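This site uses cookies to remember your list preferences. Accept | Manage

Subject: Re: Phone cases for the Domine counter – sorting before shelving

Dear colleagues,

Thank you to Ona Jankauskaitė for her message, quoted here in part.

> On behalf of the Domine counter, I would ask whether the
> phone cases should be taken out of their wrappers before
> they are put into the drawers. We have received 271 pieces
> and the drawers hold 300 if the wrappers are removed. With
> the wrappers on we are short of space by almost two drawers.
> I would also ask which number on the label is to be entered
> in the stock list, as staff have been using different ones.
>
> Ona Jankauskaitė

The position of the stock office is as follows.

Wrappers are to remain on until the point of sale. The label is on the packet, and a case without its label must be matched to a phone by hand. At the Liepiņa counter 55 cases were unwrapped in May, and Zane Baranauskienė's staff are still working through them. Additional drawers have been requested from Postard for the Domine counter. Until they arrive, please use the lower cabinet.

With regard to the stock list, the phone model is to be entered first, followed by the location code. The remaining numbers on the label need not be copied.

1. Sort the packets by phone make, then by model. Where the model is printed without a space, as in OPPOA91, enter it in the list with a space after the make.

2. Read the label before filing. It may be upside down when the case is upright, and the last digits of the location code are easily misread. The packet below has a code ending in F1-12-28.
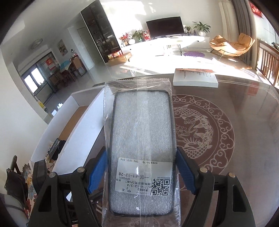
3. File packets upright, with labels facing the front of the drawer. Packets with a torn wrapper are to be set aside for Deividas Butkienė – please do not tape them.

Questions concerning the list should be sent to me directly and not to the full mailing list.

Sincerely,

Sharon Temba
Stock Office, Catness

Last updated: May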